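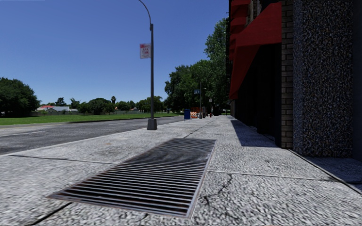 Last modified: 2/19/19

Sidewalk set, Vuvovdale map, sim only. Route starts short of the vent grate and runs past the storefront with the red awning. Sarpong drives the route, Drirnumell writes out frames and steering labels.

Target is 2000 labeled frames per block. Got 272 usable before the logger stalled. Restarted with the write buffer at 100, no stall so far.

Labeling rule for grates: drivable, own class. Do not merge with joints or cracks. The crack right of the grate stays under "crack" even where it comes near the pale joint.

Storefront shadow is still a problem — the old Hunden model reads the hard edge as a curb. Need 2 more sun angles on this block before retraining.

To do: rerun with grate class on, check label alignment at the curb.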